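Home | Notebook | Bench log | Parts shelf | Search

Bench log, February 20, 2020

Teardown day! I've been looking forward to this one since the Cluvar towers were handed over in June, and I'm pleased to say that the inside of an old office desktop is every bit as good as I remembered. So much of it is made to come apart by hand. Blue means "pull me" or "lift me", near enough, and whoever settled on that deserves a drink.

Case on its side, panel off, open side up. I much prefer working this way to having it stood upright, as you can see into every corner and nothing you let go of vanishes under the bench. The slots along the rim make a handy ruler too. I've started noting cable positions as so many slots from the power supply end, which sounds fussy but saves a lot of "no, the other connector".

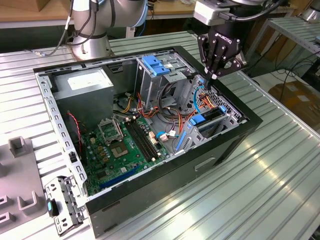 Cables are still the slow bit. The yellow, orange, red and black bundles are springy and want to go back to whatever shape they've held for years, so you move one and two others come with it. Best habit so far: trace each bundle back from its plug before touching anything, and write down which way it passes the drive cage. The blue SATA leads are much easier to follow. If you only have ten minutes, practise on those.

Heatsink and processor are already logged (see the Sindier sheet, line 4). I do love a socket with the retention bracket up, it's such a tidy little mechanism. PLEASE keep sleeves and screwdrivers away from it though. The contacts are tiny and I'd like this board to be usable again.

Numbers, for whoever does the stock sheet: this is tower 189 on the Delić list. Nearly 4,000 small parts logged across the whole list now, counting screws, which I do, because I like screws. Board goes on the "keep" shelf when it's out, power supply on the "test" shelf. Don't mix those up, the labels look far too alike and I must redo them in a thicker pen.

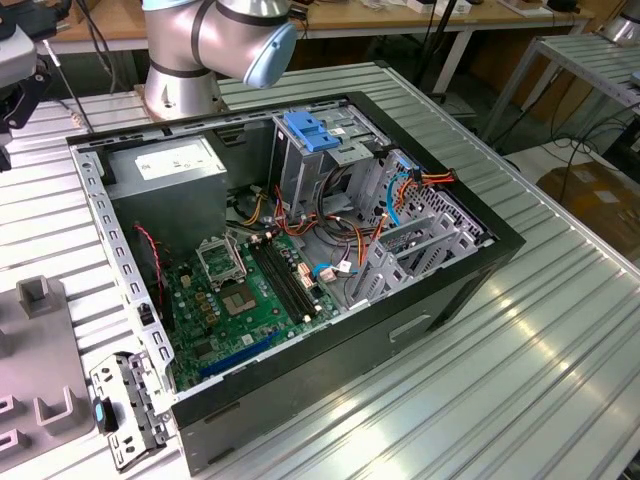
Brackets next. The metal ones with the blue tab are lovely things, light and stiff with plenty of holes, and I'd like to keep every one we get. Could be the start of a decent cable rack for the wall. I sketched a version on the back of the Toris delivery note: brackets in a row, tabs outward, long leads hung over the top. Needs 100 mm between them or the plugs catch on each other. Will try it in cardboard first.

To do:
- thin red and black lead by the power supply: follow it to the end, then label it
- small pale plug on the board: look it up in the manual before anybody pulls it
- take the drive cage out whole if it will come, latch and all
- new labels for the shelves (thick pen!!)
- more little bags, the ones with the white strip you can write on

Question for the next person at the bench: do we want the expansion slot brackets from the back of the case, or do they go in the metal bin? I vote keep. They're a good size for making cable clips and I've got a drawer with room in it.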